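4.2 Preparing the teardown station

This section applies to Wata cells running the Edport task library, release 2 or later. The library covers desktop tower disassembly only. Laptops and all-in-one units still have to be opened by hand.

1. Switch the cell to MANUAL and wait for the status line to read IDLE.

2. Remove the side cover of the tower by hand. The library has no routine for cover latches, which vary too much between makers.

3. Lay the tower on its side with the open side accessible to the arm. Set the fixture tray next to it. 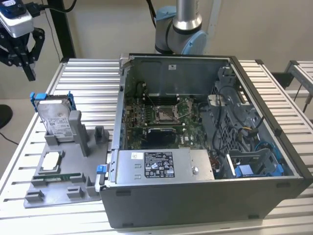
4. Load the job file and enter the case model. If the model is not listed, stop and use the manual procedure in section 6.

5. Select AUTO and press START. The cell pauses and shows code 228 when a part does not release within the force limit. Free the part by hand, then press RESUME.

CAUTION: Disconnect the tower from power before opening it. Do not reach into the cell in AUTO.

NOTE: In acceptance runs at the Skolatville shop, the cell processed 1696 towers. An operator had to step in on 95 of them, mostly for cable connectors. Plan for one trained person within reach of the cell at all times. Unattended operation is not supported.

Report unlisted case models to Yasaman Rashti, Task Library.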